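The Laundry Corner, a Small Gallery

A page about the least glamorous spot in the house, by Gunvor Rønning

When we moved to Nokstead the listing promised "a dedicated laundry area," which is real estate language for a piece of wall with a drain in it. I have spent two years making peace with that wall. Readers who came for the kitchen gallery keep asking what is behind the folding door, so I have opened the folding door. You asked for it.

The machines are stacked, washer below, dryer on top, both white. Stacking saves floor space and costs you everything else, starting with the ability to put anything down. We used to have a perfectly good surface on top of the old washer. It held detergent, odd socks, library books and once a birthday cake. The new arrangement has a top too, but it is up where only spiders and tall cousins can use it.

I paid $821 for the pair, secondhand, from a couple in Ploston who were moving into a building with a shared basement. They looked very happy. Delivery was another $29, which I thought was a bargain until the driver explained that this covered delivery to the curb.

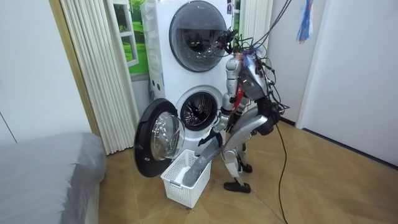 The rule of the corner is that whatever comes out of the wash goes straight into a basket, and the basket goes away. I made the rule. I also break it, generally in the evening, when the basket becomes a kind of second closet that everybody in the house shops from. There are people here who haven't opened a dresser drawer since August.

I did try for something better looking. Wikström, the storage shop on the main street, sells a rolling hamper with three compartments and a linen lid, and I brought it home with high hopes. Three compartments turn out to require three opinions about what counts as a dark. We had five. The hamper now holds wrapping paper and does it beautifully, and the laundry went back to plain white plastic with no lid and no ideas of its own.

As for the floor, yes, it is a light wood floor, and yes, I was told. The tile quote came to $2,884 for a patch I could cover with two bath mats. I bought a floor sealer called Zuvel instead, put it down in a weekend with all the windows open, and have kept a towel handy ever since. The towel also needs washing, of course. It's a closed system.

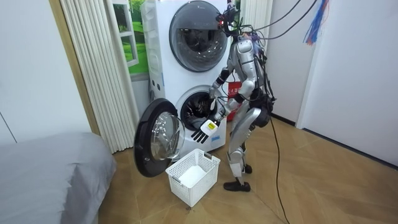

Upper door shut, lower door wide open. The feet stay on the wood and there is a slight bend at the waist.

The bending deserves a word. With a stacked pair, the lower drum sits at a height designed for nobody I have met. Too low to stand at, too high to sit at, and if you kneel you can see right in but can't lift anything out without a noise. I make the noise. My mother made it too, in front of a top loader in a basement, so perhaps it comes with the chore and has little to do with the equipment.

People have suggested a pedestal. A pedestal would raise the lower machine nicely and put the controls of the upper one out of reach, and then I'd be writing a gallery page about step stools.

What has helped is a change of habit. I used to pull the whole load out in one heroic armful, and I'd lose a sock on the way down every time — sometimes behind the unit, where it joined the others. Now I park the basket close and take things out a few at a time. It takes longer. I have filled the extra minutes by resenting the fitted sheets, which go in as sheets and come out as a large knot with a pillowcase living in it.

The other habit, and this one I was slow to learn, is checking the drum before shutting the door. A dark drum will hide a dark sock for weeks. It will wash it again and again with loads it has no business in, and you will grieve and throw out the partner, and the day after trash pickup there it will be, the cleanest sock in the county.

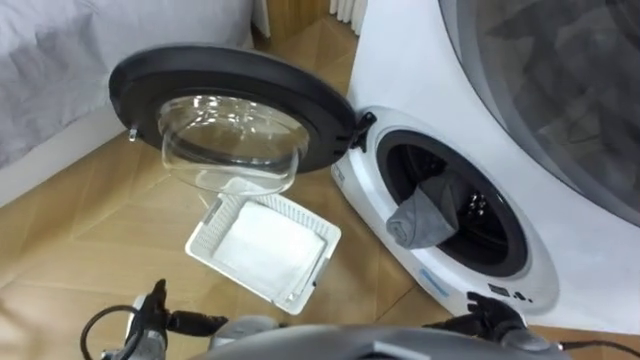

Margit wrote in after the kitchen gallery to say that I should leave the washer door ajar between loads and stop worrying about how it looks, that hers stood closed for a whole summer and smelled like a pond, and that a gray towel is the best towel anyone can own because it has already given up.

I have taken the first part to heart, and my shins have the bruises to prove it. On the towel I'm undecided. We have a good many gray ones that began life as another color, so the house may have voted without me.

Still to come on this wall: a shelf, 522 millimeters wide, which is the exact gap I have to work with and a size that no shelf is sold in. I've measured it four times in case it changed its mind. The hooks are going up first, if I can find the hooks. I think they're under the wrapping paper.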